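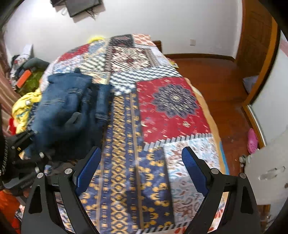
Photo: Cuesta Textile Archive

Clothing fastener

A clothing fastener is any small device that holds the parts of a garment together. The group takes in buttons, hooks, snaps, zippers, buckles, toggles and plain ties, and its history is a wonderful mix of fashion, metalwork and everyday problem solving.

Pins and ties are among the oldest kinds. A length of cord could close a cloak, and a long pin of bone or bronze could do the same job while showing off a fine carved head. Buttons were worn as ornaments long before they were widely used to close clothes — the reinforced buttonhole, which came into common use in Europe in the Middle Ages, made close-fitting garments much easier to wear.
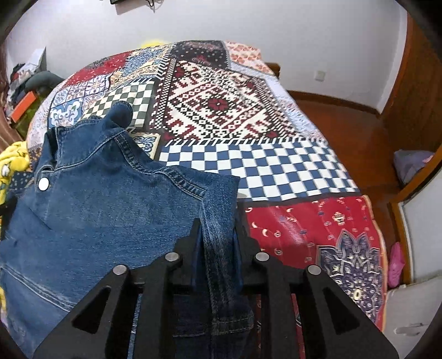
2 min read

Sewn buttons come in two main forms. Flat buttons have holes through the face, while shank buttons have a loop behind it that leaves room for thick cloth. Materials range from shell, horn and wood to glass and plastic. The fastener collection at Drudamden holds 113 sample cards, and its carved horn toggles are a real delight! A smaller display opens in Hikenero each November.
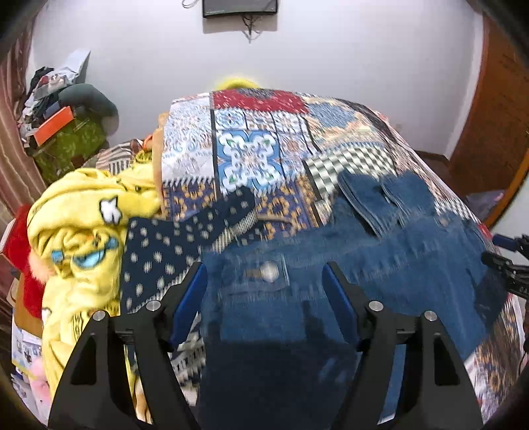 Metal fasteners spread quickly in the 19th century, when stamping machines made them cheap. Snaps lock a stud into a socket, and rivets strengthen the points where a seam takes the most strain. Denim is a classic home for metal hardware: a shiny round button stands out beautifully against the blue cloth, with a short stitched slit as its partner. Many such buttons are tack buttons, made in two parts and pressed together through the fabric with no sewing at all.

See also: Buckle; Hook and eye; Toggle; Zipper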